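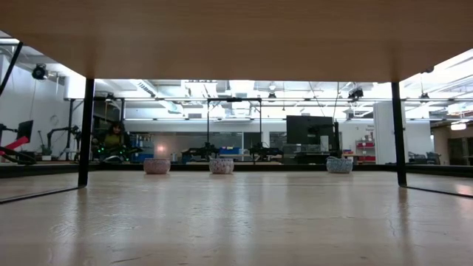
Kunia cell notebook, March
Entry opened 8:20 a.m.

Purpose: restore the bowl-handling cell to service after replacement of the wrist cable, and confirm the calibration before the next set of trials.

The arm was powered down and locked out before the cover was removed. The old cable showed wear at the clamp, on the side facing the elbow. The new cable, supplied by Laster, is 4 cm longer than the original. The extra length was taken up in the service loop and secured with two ties. The joint was then moved by hand through its full range and the cable did not pull at either end.

Calibration was run with the standard routine. The first attempt stopped at pose 73 with a timeout. The Ciraritz controller log gave no cause beyond a lost packet. After the network plug was reseated, the second attempt completed all 132 poses and the result was within limits. The plug latch is weak and should be replaced.

Table check: the three small round bowls are the current test objects for this cell. The left and middle bowls are close in color, both pale with pink in the pattern, and have been confused in past records. Entries should give the position as well as the color. The bowl with the bluish pattern is the reference piece for grip force.

Grip speed remains at 20 percent until the Khamphan fingertip pads have been fitted – they are on order.

Open items:
Network plug latch, to be replaced.
Spare wrist cable, to be ordered in the new length.
Cable drawing, to be corrected.

Entry closed 11:45 a.m. Cell released for slow-speed use only.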